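She runs the color room at Wiker, a small dye house tucked behind a tire shop, and she had yellow on both thumbs when she opened the door. "Don't shake my hand," she said. "Well, you can, but you'll regret it by lunch."

I'd driven over on a Tuesday to ask how a yarn company ends up with 332 colors, and why a third of them seem to be yellow. She laughed at that (it's a fair question, I own nine of them!) and went to find us two stools that didn't have skeins drying on them.

The short version is that customers keep sending things in. A leaf, a button, the corner of a curtain. One woman mailed a potato chip. "I matched it, too," she told me. "It's called Zamora now, and we've sold more of it than the navy."

Before dye she taught middle school science, and you can hear it in the way she talks about water. She gets hers tested twice a year, and she'll tell you what's in it whether you ask or not. When the town switched wells one August, every green in the shop came out a little gray, and she spent two weeks working out how to get them back. "I cried over a green," she said. "My husband thought somebody had died."

Everything starts small. She mixes a few drops of color in a tube, looks at it by the window, looks at it again under the lamp, and writes the recipe in a notebook. If she still likes it the next morning she dyes a mini skein, and if she likes that she makes a 400-gram batch. Plenty never get that far. The notebooks hold 1713 recipes at the moment, and she let me flip through one while she made coffee. Lots of crossing out. Next to one pink she had written NO in capitals and underlined it.

I asked which color had given her the most trouble, and she didn't even have to think. Pudano, the bright one, the one that sells out every spring. "Yellow shows you everything," she said. "A speck of blue on the spoon and you've made a lime. You can rinse a thing three times and still get lime."

So does she have a special set of spoons for it? She does! They live in their own drawer, with a sign on the front that her sister painted, and the rest of the family is scared to open it.

We got onto money, which dyers never seem to want to talk about, but she was fine with it. The first year she sold 860 skeins and gave away almost as many. These days there's a waiting list, and a shop called Dendach takes whatever she has left at the end of a season. She'd like to keep it at that size. "I had a week where all I did was answer email," she said. "I didn't dye one thing. I was horrible to live with."

Her next project is a set of sock yarns, all of them yellows, which made me feel a bit less silly about my own stash.

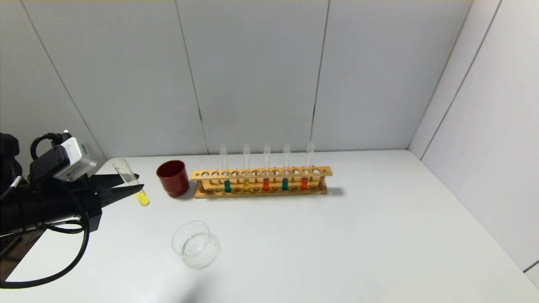 Yellow is also where she'd tell a beginner to start, strangely enough, given all that trouble. "Start with the hard one and the rest feels like a vacation," she said. She'd have you mix it in clear glass and tip the tube over something white – a white tabletop does the job nicely – so that even a little bit down in the rounded end shows up good and bright. A wooden rack is worth buying too, in her view, and she's fond of the long kind with a row of round holes. After that it's patience and a notebook. I went home with two mini skeins and a yellow smear on my sleeve, and I've been looking up the price of glass tubes ever since.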